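Stoffserviette

Die Stoffserviette (auch Mundtuch) ist ein meist quadratisches Tuch aus Leinen, Baumwolle oder Halbleinen, das bei Tisch zum Schutz der Kleidung und zum Abwischen von Mund und Fingern dient. Sie gehört zur Tischwäsche und wird von der Papierserviette unterschieden, die nach einmaligem Gebrauch weggeworfen wird.

Bezeichnung

Das Wort Serviette ist aus dem Französischen übernommen. In älteren Haushaltsbüchern findet man daneben die Formen Mundtuch und Tellertuch. In Österreich und in der Schweiz ist heute fast nur das Wort Serviette gebräuchlich.

Geschichte

Im Mittelalter benutzten die Gäste an vornehmen Tafeln oft den Rand des Tischtuches oder ein langes gemeinsames Tuch. Einzelne Tücher für jede Person setzten sich in der frühen Neuzeit durch. Mit der Verbreitung der Gabel wurden die Finger weniger schmutzig, und die Tücher konnten kleiner werden. Im Bürgertum gehörte ein Satz Servietten mit gesticktem Monogramm zur Aussteuer.

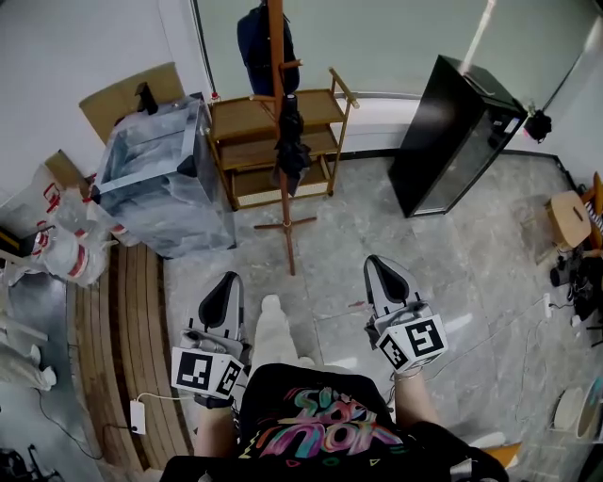 Im 20. Jahrhundert verlor die Stoffserviette im Alltag an Bedeutung. Die Papierserviette war billiger und musste nicht gewaschen werden. In der gehobenen Gastronomie blieb das Tuch aber üblich, und viele Betriebe mieten es heute bei einer Wäscherei.

Material und Webart

Als besonders haltbar gilt Leinen — es fusselt wenig und nimmt Feuchtigkeit schnell auf. Damast zeigt sein Muster durch den Wechsel von glänzenden und matten Flächen. Mischgewebe mit Polyester knittern weniger, sind jedoch weniger saugfähig. Der Rand wird gesäumt, bei festlichen Stücken auch mit Hohlsaum verziert.

Gebrauch

Die Serviette liegt vor dem Essen links neben dem Gedeck oder auf dem Teller. Nach dem Platznehmen wird sie einmal gefaltet und auf den Schoß gelegt, mit dem Bruch zum Körper. Nach der Mahlzeit legt man sie locker links neben den Teller. Im Familienhaushalt wurde sie früher mehrere Tage benutzt und in einem Serviettenring aufbewahrt, damit jede Person ihr eigenes Tuch wiederfand.

Pflege

Weißes Leinen kann heiß gewaschen werden und wird am besten noch feucht gebügelt. Stärke gibt dem Stoff den Stand, den man für gefaltete Formen wie Bischofsmütze oder Fächer braucht.

Siehe auch: Tischtuch, Damast, Serviettenring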